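Bench arm build: frequently asked questions

These are the questions we get most often about the robot arm at the Kernwood shared workshop. The build notes cover the wiring in more detail.

What is the arm for?
It is a practice project. We wanted an arm that could do small, fiddly work on old desktop computers, starting with lifting memory modules out and putting them on a tray. It is not meant to be quicker than a person.

Did you buy it or build it?
Both. The joints and motor drivers are a Roltel kit. The base plate, the wrist bracket and the cable guides were made in the workshop. The base is bolted through the bench top.

How long did it take?
Three months of evenings to get it moving, then most of August to get rid of the play in the wrist.

What does it run on?
A small computer under the bench, with its own power supply for the motors. Keep the two supplies separate. We ran both from one to begin with and the computer restarted whenever the shoulder moved.

Can I use it?
Yes, if you are a workshop member and have done the bench induction, which takes 90 minutes. Book the bench on the sheet by the door. There must be 2 people in the room whenever the motors are on.

How fast does it move?
We cap it at 70 per cent of the kit's top speed, and a good deal slower near a case. Please leave the cap alone.

Is it safe to work on a live computer?
No. Unplug the machine at the wall before it goes on the bench. The stop button is on the front edge of the bench and cuts power to the motors only.

Where is the camera?
At the wrist, looking down past the fingers. It gives a good view of the slots, though the fingers hide whatever is under them.

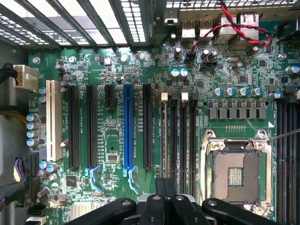

Wrist view with the gripper over the lower ends of the expansion slots. The open CPU socket is to the right, between the memory banks.

Should the CPU socket be covered?
Yes, if you have a cover that fits. Bent contacts are very hard to put right, so keep the fingers well above an open socket.

Can I bring my own computer?
Only one you can afford to lose. Full-size cases are easiest, as there is more room for the fingers.

Are the drawings available?
The bracket drawings are in the Stutside folder on the workshop drive. Ask at the desk for access.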